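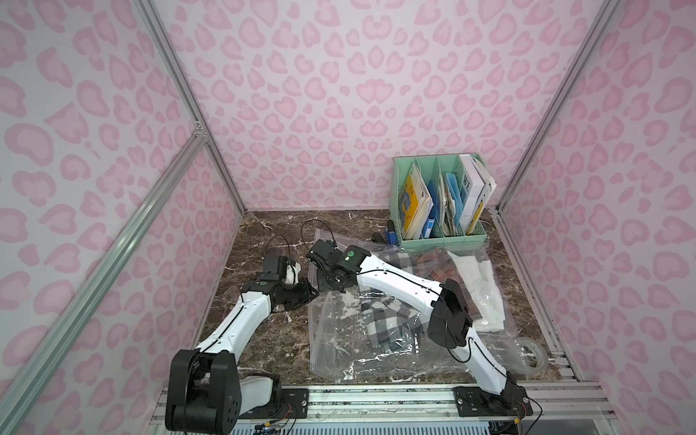
Notebook, 24/07/2020 - visit to Georgiou, Ristenel site

Went out to Ristenel to see the two-arm cell that Georgiou are putting up against the Lorkby one for our returns bench. What we want to know is whether a pair of arms can handle clothing and bags together, which is the part Lorkby skipped in February. The cell is small, a brown marble-patterned top with panels on three sides and both arms bolted to one rail along the front. I liked that the rail is out in the open, you can get a spanner to the mounting plates without taking the walls down. The task is the zip bag with cloth items, and they had left ordinary clutter on the table with it, a roll of clear packing tape over by the right wall and a mint green file organizer in the back corner stuffed with papers. Our own benches look much like that by mid-morning so I was glad to see it.

They talk about the job as two halves. One arm minds the bag and the other minds the cloth, and the roles can swap. Asked what decides the swap and got a long answer that came down to reach. I'd like that in writing.

Numbers as given to us, none checked:
- 600 recorded runs of the bag task to date
- 100 of those with checked or plaid cloth
- 20 minutes to re-zero both arms after a plate is moved
- 4,000 hours claimed on the gripper fingers before replacement

The 4,000 is a bench figure from the Cirnau shop, on hard parts. No figure for cloth. Asked for one.

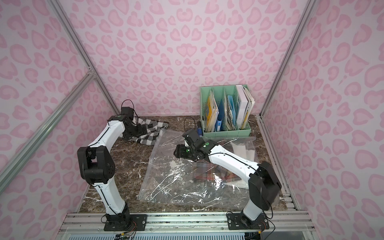
Cable routing is better than Lorkby's. Theirs ran in a single loom and had to come off whole when one lead went. Here the leads follow the links and can be swapped one at a time, or so the fitter told us. The connectors under the front rail are exposed, though, and I would want a cover over them on our floor, where everything ends up with lint in it. Raised it and they said a cover is an option. Not on the quote.

Lighting came up as well. Clear film is hard on any camera and they said glare is their most common reason for stopping a run. They have tried diffusers. No opinion from me until I see it under our lights, which are harsher than theirs and right overhead.

We had a go at setting up a run ourselves. The software is plain enough, three screens, and the stop button is where your hand goes. The colour coding on the status page doesn't match the legend in the manual (manual is a version behind, they know). Somebody on our side asked about gloves for setting up and the answer was no gloves, keep your sleeves buttoned. 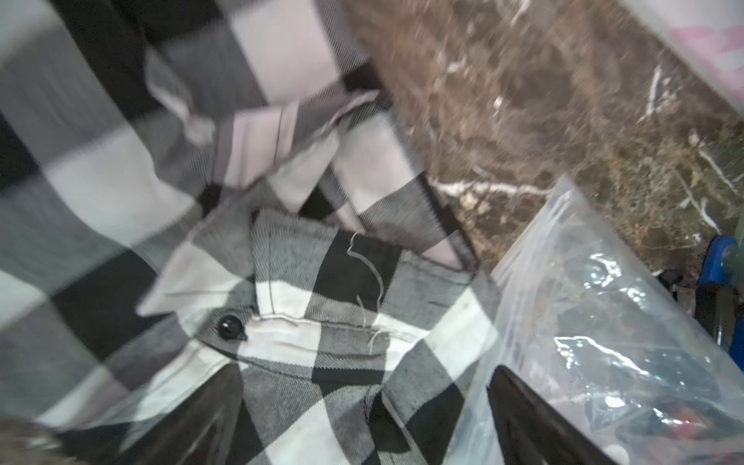
The wrist camera feeds were the most useful part of the day for me. You get the weave and the stitching close up, and I can see our inspection people wanting that view even if the arms never get bought. Fast moves smear it, so anything we want to look at properly needs a pause built in. Asked if stills can be saved on a trigger. Yes, but the file naming is a mess and would need sorting at our end.

Still to do:
- get the finger wear figure for cloth
- written note on how the arms swap roles
- price for the connector cover
- measure our bench again, the depth on the drawing looks wrong to me
- send them a box of our own bags, the thin ones as well as the heavy ones
- ask Cirnau if they'll service from their end or if it all goes through Ristenel

Parking is around the back past the loading dock, sign in at the side door.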